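To: equipment-planning list, Histirthorpe
Date: September 25, 2026
Subject: Re: Second towel cell – what goes in the December request

I have answers to most of this now, so I'm replying to the whole list. The earlier message first:

> Before the December request goes in, can someone say what a second
> cell would need to include? The draft from last time lists the arms
> and nothing else. I would also like to know if we can share the
> basket, cables and spare fingers between the two cells, and if
> Pomare is still the preferred supplier for the frame. Please keep
> it to what we need for folding. The bin-picking people are sending
> their own list.

The draft is short by a good deal. The arms are the largest line, but the frame, the rails, the tabletop and the walls all have to be on the order too. I would copy the layout we have: two arms facing each other across the table, both bases on the aluminum rails at the front, plain walls on three sides.
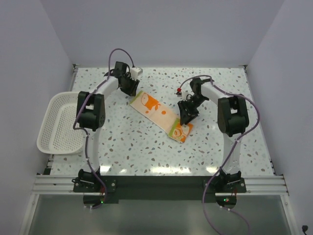 On the supplier, Pomare quoted for the frame and rails as one item, and I'd keep it that way. Vostero will sell us the rails separately for less, but then we cut and square them ourselves, and last time that took up more bench time than the saving was worth. Pomare's lead time is 38 days from the purchase order. Vostero did not commit to a date.

Sharing parts between cells is fine for spares and a bad idea for anything in daily use. Each cell should have its own basket. They are cheap and I would put them under consumables, where they don't need a separate approval.

The tabletop needs a decision. The speckled white top is easy to wipe down, but it is glossy and picks up the overhead lights near the front edge. If the second cell goes in the same room I would ask for the same pattern in a matte finish, or budget for diffusers. Please don't order a plain white one. We want the two cells to look alike to the cameras.
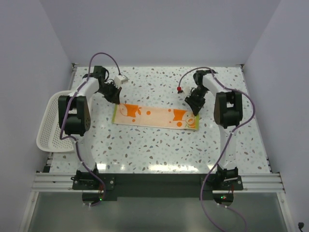 Cables are the item I'd most like to see added. The purple runs go over the arms, down past the bases and off the front of the rails. The draft has no line for cable or ties at all. I have asked Fludemico for a price on longer runs with strain relief at the base end, and I'd want a full spare set on the shelf – waiting on one cable stops the whole cell.

For towels, I'd order 40 of the printed kind. The print and the colored border help us tell at a glance which end and which face we are looking at, and plain white ones would save very little. They should come from one batch if the shop can manage it, so the size stays the same.

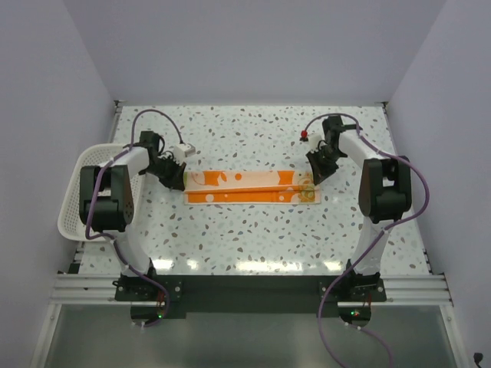
Spare fingers: 2 sets per cell. They get scuffed, and I would sooner swap them on a schedule than argue over each one. The pinch on a folded edge is where finger condition matters most to us, so that is what I'd write in the justification box if the form asks for one.

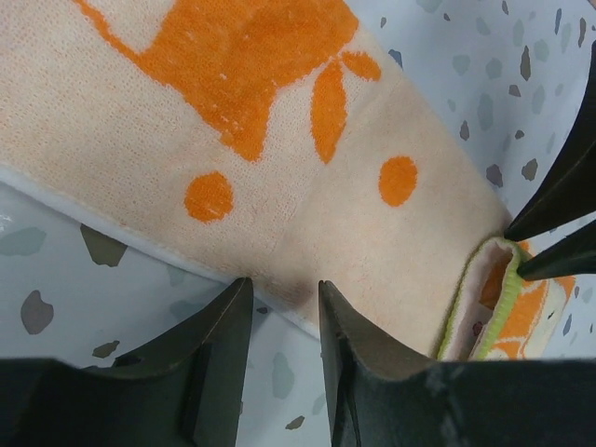 Wrist view, folded end of the towel between the fingertips.

Still open: who pays for floor space, and if the second cell needs its own power drop. I don't have a number for either. If you have one, reply here and I'll put it in the sheet before the request goes out.

– Folding bench, Histirthorpe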